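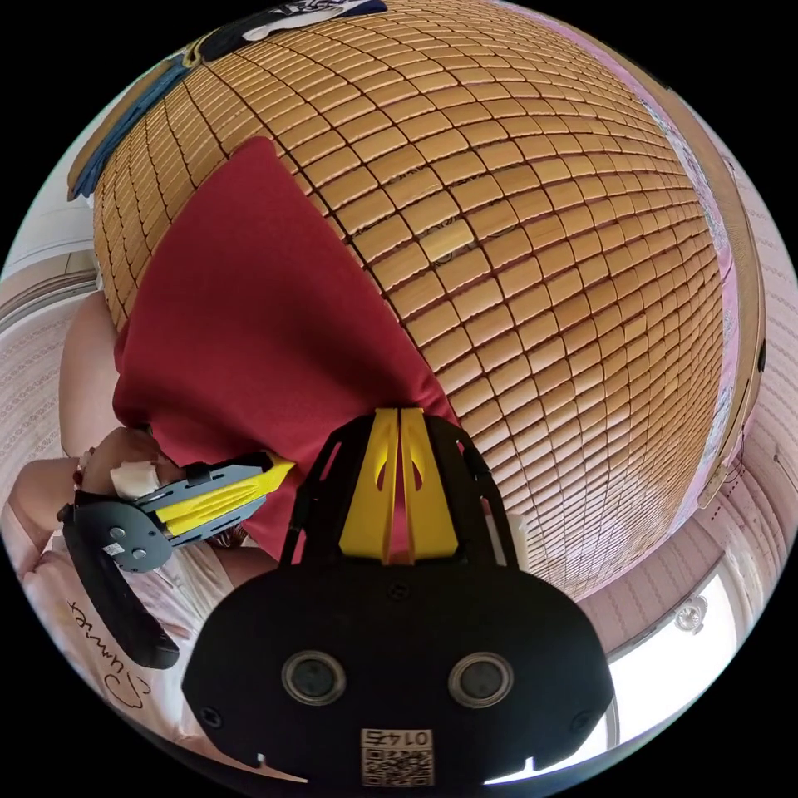
The price of owning less

Kaj Norðdahl went into the Vorkville weekend with four suitcases of clothes and came out with one. He also came out 560 euros lighter, and by November he had bought most of a second suitcase's worth again. "I missed my jumpers," he says. "I don't know what else to tell you."

Vorkville runs one of the busier wardrobe-editing courses in the country. The method is simple enough to write on a napkin. You empty every drawer, lay each garment flat on the bed, look at it for 20 seconds and decide. Whatever you hesitate over goes in the bag. The course fee covers two days of this, lunch and a workbook.

I did it at home with a borrowed workbook and found the 20 seconds very long for socks and far too short for my father's coat. The workbook has nothing on fathers. It does have a page on "garment grief", with five lines to write on.

Hrefna Bach, who trained as a Vorkville coach and left after a year, thinks the clock is the clever part. People under time pressure throw out more, and a full bag feels like a result. She was told to photograph the bags at the end of the second day, never the rails. "The rails looked a bit sad," she says.

The claim behind all this is that owning less makes you buy less. I asked Vorkville for anything that showed it. They sent me a page of quotes from pleased customers, most of them gathered on the way out of the door.

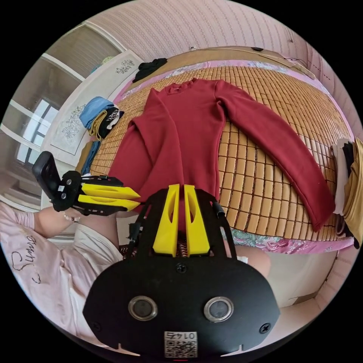

Where the bags go

The workbook says unwanted clothes will "find their next chapter". For many course-goers that chapter is Prirkov, a resale firm that collects from the doorstep and pays by weight. Leif Hviid sorted for them for two winters. By his account the good coats and the shoes went quickly, the plain tops sat, and anything bobbled under the arms was baled for rags before the kettle had boiled.

Prirkov would not give me a figure for what is sold on. It did give me a tote bag.

The dull alternative

Unnur Hauksdóttir mends clothes in a room behind the Oddsson bakery and is not impressed by any of it. Her advice takes up less space than a workbook: sew the button on the day it comes off, wash things less, and leave the drawer alone if it shuts. She charges 11 euros for a hem.

Norðdahl took her two pairs of trousers last month. He is still wearing them, and he still gets the Vorkville newsletter, which this week offered him a discount on the advanced course.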